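Bornier Hopkin Blackout Panel Kit, 50-inch: Long-Term Review
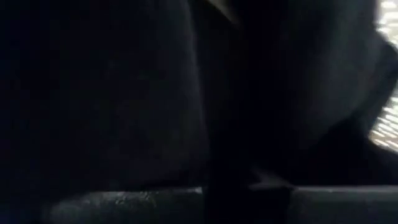
Close range: near-black on the left, charcoal toward the edge line, bright areas at far right.

Price paid: $242, direct from Bornier, shipping included
Shipped weight: 1724 g
Tested in: east-facing bedroom, Vilville

The Hopkin is a rigid insert that sits inside the window recess and presses against the frame with a compressible gasket. It has no rollers, cords or brackets. The panel goes in at night and comes out in the morning, or stays in if the room is used for day sleep. I work a rotating shift and have used the kit since June, mostly for sleeping between 8 a.m. and 3 p.m. with direct sun on the glass for the first part of that period.

Earlier attempts in the same window were a lined curtain and a Berkley roller shade. The curtain leaked at the top and both sides. The Berkley cloth was opaque, but the shade needs side clearance to travel, and the resulting gap put a stripe of light on the opposite wall from sunrise on. Side channels for the Berkley are sold separately and require drilling. I rent, so that option was out.

Sizing

The 50-inch kit covers recess widths up to 50 inches. The top and side members are cut to length by the buyer with a fine-tooth saw. Bornier supplies a paper template and asks for three width measurements, at the top, middle and bottom of the recess, with the smallest one used for cutting. Follow this. My recess is narrower at the sill than at the head, and a panel cut to the head width would not have gone in.

The instructions do not say whether the gasket thickness is included in the template allowance. It is. I deducted it a second time on the first cut and had to order a replacement member, which took 10 days to arrive. A single line on the template would prevent this.

Assembly

The corner joints are push-fit with a locking tab. Three of mine seated by hand and the fourth needed a rubber mallet. The sheet is then laid over the members and tensioned with a spline, the same way window screen is installed. A spline roller is included, but the handle is too short to apply even pressure and I used my own. Start at the middle of the long side. Starting at a corner pulls the sheet off square, and the error shows up as a diagonal ripple on the far side.

Total assembly time was one evening, not including the wait for the replacement part.

Light blocking

Through the sheet itself I could find no leakage, either by eye after dark adaptation or with a flashlight held against the back. All remaining light comes from the perimeter. With the gasket fully seated, the top and left side are dark. The right side shows a faint line near the head where the drywall is uneven. A strip of foam tape on the recess fixed most of it. The gasket will take up small deviations but cannot follow a bow in the wall, and buyers in older buildings should check with a straightedge first.

Heat

The sheet has no reflective backing and absorbs a good deal of sun. On clear mornings the space between panel and glass gets hot, and the panel is warm to the touch on the room side. Bornier's leaflet warns against use with certain coated and laminated glass. Read it before ordering and check with the landlord if the glazing type is unknown.

Noise

No meaningful change. The product page mentions "a calmer room," and I would not read that as an acoustic claim.

Daily handling

Two pull tabs are fixed to the lower member. They are adequate, but both are at the bottom, so the panel pivots at the head on removal and the top gasket drags on the paint. A slight scuff is now visible there. Moving one tab to the side member would help. The adhesive pad allows this only before it has cured.

The sheet collects lint and shows fingerprints under raking light. A damp cloth removes both. I have not used detergent. Storage during the day takes a flat wall or the space behind a wardrobe, as the assembled panel does not fold.

Wear

The gasket has taken a slight set along the sill and still seals. Sheet tension is unchanged. One locking tab has whitened at the bend without cracking. Bornier sells the gasket by the length and the corners in pairs.

Verdict

Recommended for square recesses and for anyone who cannot drill. At this price the template should be clearer and the spline roller usable. For a badly bowed recess, a shade with surface-mounted channels remains the better choice.

Light blocking: 9/10
Assembly: 6/10
Handling: 6/10
Value: 7/10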